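Bimanual key ring task: foam fingers slip on the tab, need ideas before the final review

kmilosz
Posts: 77
April 15, 2024

Student project, second semester of the manipulation course at the Levov technical school. Two arms, one table, printed cloth, teleoperated demonstrations first and a learned policy after that. The task we picked is key ring handling: one arm takes a small part from the pile and the other takes hold of it or steadies the pile.

We have 442 recorded demonstrations. The policy reaches the pile reliably. The pinch is where it falls apart. The fingers are yellow foam with cutouts, pointed at the tip, with backing plates behind. They are good on bulky objects. On thin metal they close, touch, and then the part rotates out or drops as soon as the wrist moves.

Wrist view with one gripper closed on a small metal tab over the pile: 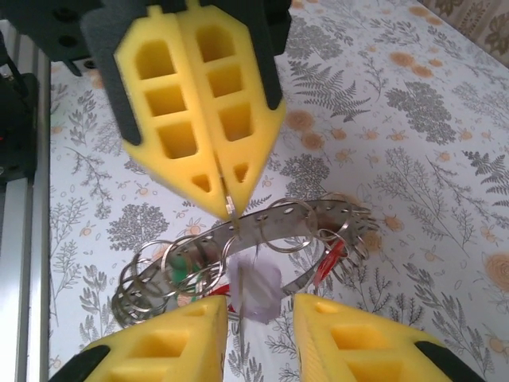 What we have tried so far

1. Higher closing force. The tips splay and contact gets worse.
2. Slower lift, half the default speed. Small improvement on tabs, none on rings.
3. Approach angle closer to vertical. Better, but the two wrists get close to each other and the collision check stops the motion.

Policy success on the last batch was poor enough that I would rather not post it. Teleop success is fine, so the hardware can do it with a person in the loop.

Suggestions welcome. New fingers are possible but the review is soon.

-----

g_piatek
Posts: 3653

Change the fingers. Foam with openings all the way up the face is built to conform. At the tip you have very little material and whatever is there bends. A ring made of thin wire gives you line contact at best. Our group at Skasov wrapped the last part of each finger in silicone tape and that alone got us through the small parts section.

-----

konrad.duda
Posts: 110

I disagree with the above. He says teleop success is fine with the same fingers. If an operator can do it, the contact is adequate and the policy is missing something. Look at the demonstrations first. How many operators recorded them, and did they all pinch at the same place on the part?

-----

kmilosz
Posts: 78

Three operators: me, Genowefa (not the one posting here) and Nicanor Mateos. We did not agree on a pinch point beforehand. Nicanor takes the tab by the edge. I go for the middle.

-----

konrad.duda
Posts: 111

Then that is your problem. You have at least two strategies mixed in one dataset and the policy is probably averaging between them. Split the set by operator, train on the largest part, and compare before you spend money on fingers.

-----

g_piatek
Posts: 3654

Tape costs next to nothing. An operator compensates for a bad grip without noticing it, by regrasping and by pausing before the lift. Check how long your demos are. If half of each one is regrasping, "teleop is fine" does not tell you much about the fingers.

-----

n_mateos
Posts: 9

Nicanor here. I went through my own recordings. She is right about the regrasping, I do it a lot. Konrad is also right that my pinch point differs from the others.

On the collision stops, the two arms are mounted at the front of the table and both reach inward, so any work near the center brings the wrists together. The side camera shows the spacing better than the wrist view does. In this one there is a round toothed disc near the middle, with a gripper on each side of it.

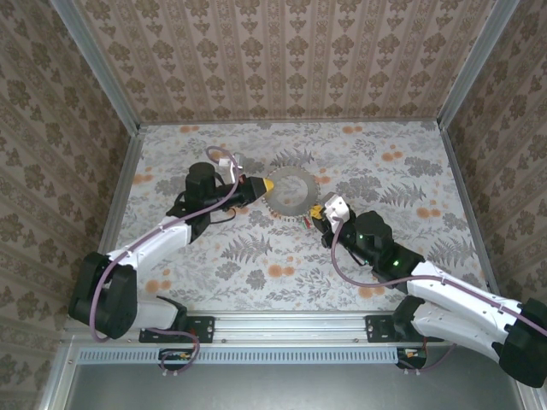 My proposal was to move the pickup area off center, toward one arm, and let the second arm come in from the side only after the first has lifted. Miłosz does not like it because the task description we handed in says both arms work in a shared area. I read that as allowing an offset. The wording is "shared workspace" with no position given.

-----

kmilosz
Posts: 79

I will ask the instructor about the wording. If the pickup area moves, the old demonstrations are of limited use and we have to record again. A session takes most of an afternoon.

-----

olszewski_m
Posts: 244

Two small points from someone who took the same course in November.

The printed cloth. We had a patterned one too and the policy did pick up on it. When the cloth shifted between sessions our reaches shifted with it. Either fix it to the table or move it on purpose between recordings. Pick one and write it in the report.

Second, start with tabs only. Tangled rings are a different task. When you pull one, the others come along, and the reward for a clean lift is badly defined. We dropped rings from the main evaluation and kept them as an appendix. The reviewers accepted it.

-----

g_piatek
Posts: 3654

Agree on the cloth. Disagree on dropping the rings. Keep them in and report them separately, even if the number is bad.

-----

kmilosz
Posts: 80

Plan for now: clamp the cloth, silicone tape on one pair of fingers only, split the dataset by operator, retrain twice with the same seed. Rings reported separately. I will post the comparison when both runs have finished.

-----

konrad.duda
Posts: 112

Tape and dataset split in the same retrain will not tell you which one helped. Run the split first on the bare fingers.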